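Three Months With the Treren Carry-On: A Review for People Who Pack Too Much

Posted Wednesday, July 28, 2021, by Olga Bravo

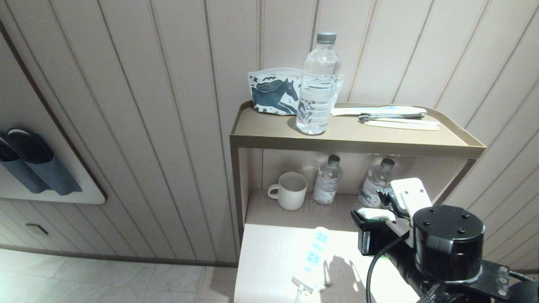 I should say up front that I've never been loyal to a suitcase. My mother had one blue hard shell her entire married life, and I have gone through a whole parade of them, some cheap and some not, and the only one I ever truly missed was stolen off a bus. So when my old roller lost a wheel on the stairs this May (loudly, at six in the morning, with the neighbors' dog joining in), I took it as permission to go shopping.

I looked at far too many. My sister-in-law Montserrat swears by her Echevarría, a beautiful thing with leather handles, but it runs over 600 dollars and I would spend every trip worrying about it. The Treren soft-sided carry-on was 200 on sale, and it came in a dark green I liked very much. I bought it on a Tuesday night with a glass of wine next to me and it was on the porch by the weekend.

Let me start with what I love, which is the front pocket. It opens all the way down on both sides, so it falls forward like a little desk, and you can see everything in it at once. My old bag had one of those tight slots where you stick your hand in up to the wrist and feel around for your charger while the line behind you sighs. With the Treren I keep my book, my glasses, a sweater and my snacks up front, and I've stopped being that person at security. Well, mostly!

The main compartment is deeper than it looks. For a four-night trip to see my friend Salamatu I got in two pairs of shoes, a raincoat, five tops, a dress I didn't wear, jeans, pajamas and a ridiculous amount of underwear, and the zipper went around without my having to sit on it. There's a divider with a mesh side that I use for laundry on the way home. It has two straps that cross in the middle, and they really do hold things down, though the buckle is stiff and I broke a nail on it the first week.

The wheels are very good. I've had them over brick, wet grass, airport carpet, and a gravel parking lot where I had no business rolling anything, and they still run straight. They're quiet too. Coming into a small hotel late at night, you really do notice that, and so does everybody sleeping behind those doors.

Now for the complaints, and I do have some. The handle has only 2 heights, and neither one is mine. I'm on the short side, and the lower setting makes me stoop while the upper one has my elbow sticking out like a chicken wing. I got used to it, but at this price I'd have liked something in between. The top grab handle is thin, and when the bag is full it digs into your fingers going up into the overhead bin.

My bigger gripe is the toiletry section. It's a clear zip pouch that snaps into the lid, and on paper it's such a clever idea. In practice it's shallow, and anything taller than a travel shampoo makes the lid bulge. I've gone back to a separate bag and carry less in it these days anyway, now that so many places will give you a toothbrush and a comb if you turn up without one. The snaps also pop open if you look at them sideways.

I did write to the company about the snaps. A very kind person named Olaia Aguirre answered me in a day and sent a replacement pouch free of charge. The new one pops open too, but I was so pleased with how she handled it that I haven't had the heart to write back.

As for cleaning, I spilled coffee down the front at a train station and most of it came off with hand soap and a paper towel. There's a faint mark if you know where to look. The lining is pale gray and shows everything, so wrap your shoes.

If you check bags often, I'd look at something with a harder shell. Montserrat's husband has a Felter he's been throwing onto conveyor belts for years and it hardly has a scratch. But for weekends and short work trips, where the bag stays with you, I'm very happy with this one. I'd give it four stars out of five, with the missing star going to the handle and those snaps together.

The green is sold out at the moment, but the last time I checked they still had the navy and a sort of mustard. I'm told the sale price is good until the end of the month.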